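Re: [repair-list] Old towers – what's worth keeping?
From: Fatima Pillay
Date: 2021-02-28

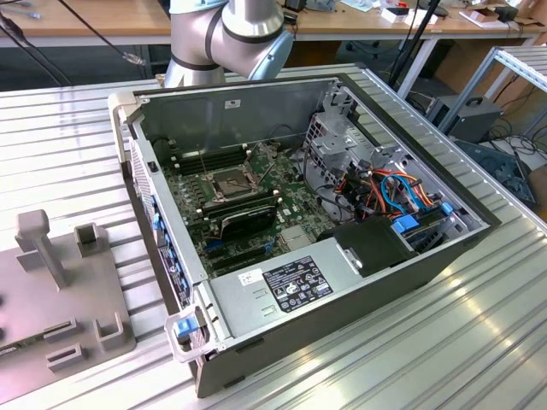 The tower with its side off and the heatsink out, processor showing in the middle

Hello all,

Dörte asked on Thursday:

> I have been given three old desktop computers from an office that
> is closing and I haven't the faintest idea whether they are any
> use. They are big heavy things with a handle on the front. My son
> says bin them. Before I do, can somebody tell me what comes out,
> what is worth having, and whether I'll break anything by looking?
> I own one screwdriver.
>
> Dörte Haberkorn

Don't bin them! I've got one on the bench at the moment, also with a handle (a white one with a bright blue latch, rather jolly), so if yours look anything like it you're in for a nice afternoon. I love cases from the days when someone thought about the person who'd have to open them. Mine has little blue plastic clips down one wall inside and touches of blue by the expansion slots as well, and I do find my eye goes straight to them.

Lay it on its side before you do anything else. I spent years crouching over towers standing upright on the carpet, dropping screws into the works, and my back has never forgiven me. Plug out, side panel off, and have a good look round before you touch a thing. Take a few snaps on your phone too, especially of where the thin wires go, or you'll be swearing at them later.

As for what's worth having, in the order I'd go:

Memory. First thing out, and the easiest. The slots sit in a row beside the processor on mine. Push the little catches at the ends and the stick pops up. Hold it by the edges, put it in a bag and write on the bag what it came out of. Alaric is always after these for the school machines.

Drives. These live in the metal cage, over on the right in the photo. Please take them out and keep them separate if the office hasn't wiped them. Hooman has the Drendeck dock for wiping and will do yours if you ask him nicely, but he's away until the second week of March.

Processor. Only if you fancy it. The heatsink has to come off first and the old paste can hold on like toffee, so twist it gently, don't yank. You'll see four raised posts round the socket. Once the heatsink is away, wipe the top of the chip clean with a bit of kitchen roll and a drop of isopropyl before you go any further. If you're keeping the machine whole, it needs fresh paste before the heatsink goes back. I use the Skutier one, a tube lasts me ages.

Power supply. The big silver lump. Take it out whole by all means, but never, ever open it – that goes for everyone on this list, and I'm looking at Anel. Copy the figures off the label into the notebook so we know what it'll run.

Cases I'd say keep one and scrap two, unless you've got a bigger shed than I have. The Drosberg yard takes the metal on Saturdays and they don't mind if there's plastic still attached.

One screwdriver is plenty to start with if it's a medium crosshead. Have a saucer for the screws. I use an old egg box myself and put them in by stage, so the last hole filled is the first one emptied.

Alaric, you mentioned a spare antistatic strap, is it still going? Dörte could do with it and I'm passing her way on Wednesday.

And does anybody know where the blue parts drawers went after the last session? I've looked in the cupboard and behind the door.

Fatima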